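Zosico hanging rail, the long one with hooks - review after 2 months
4 stars
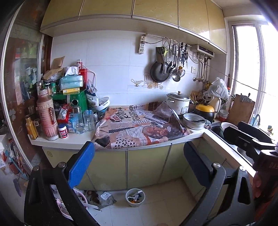 Bought the rail in June because the drawer under our hob had stopped shutting. Small kitchen, one run of counter, cupboards above, no room for one of those big utensil pots. Came down to this or the Redora, and the Redora only came in a length that would have run straight into the water heater. Ours is up under the cupboards and it takes a fair old load: frying pan, the cleaver-type blade, scissors, ladle, little strainer, plus a clump of black handled stuff at the end that I keep meaning to thin out. All on the one bar. No sag yet.

Fitting. Took me 41 minutes including looking for the right drill bit. Tiles, so go slow, masking tape on the spot first. The plugs in the packet are rubbish, soft as cheese, bin them and use your own. Screws fine. Instructions are a single drawing with no words and I think it's upside down. Check where your electrics run before you drill!! Ours has the power strip right beside it so I was very careful and did a lot of tapping and measuring before hand.

Hooks. Good shape, deep enough that the ladle doesn't jump off when you grab the thing next to it. They do slide about though. Pull the pan off in a hurry and everything shuffles along. I put a thin elastic band either side of the pan hook, sorted.

Weight. Box says it'll take 50 of something, the print was smudged so no idea what. The frying pan is the heaviest thing I'd trust on it. The Cornetti casserole stays in the cupboard, wouldn't risk it.

Cleaning. Wipes down ok. Gets a bit greasy at the hob end, soapy cloth once a week does it. The underside is the bit you forget. I still put newspaper down on the counter for messy jobs, the crossword page usually, and having the tools over the top of it means I'm not dripping my way across to a drawer and back. Probably the best thing about it tbh.

Moans: end caps are loose, one has already gone behind the cooker and it's staying there. Hooks come in one size only. And if your cupboards are low, measure the longest handle FIRST, then add a bit so you can lift it off. I got away with it, just.

Would I buy again, yes. My sister in law has the Huỳnh one which looks smarter, thicker bar, but she had to send for extra hooks and waited ages for them. The seller reckons 3,000 sold of this one, can beleive it for the price. One star off for the plugs and the caps.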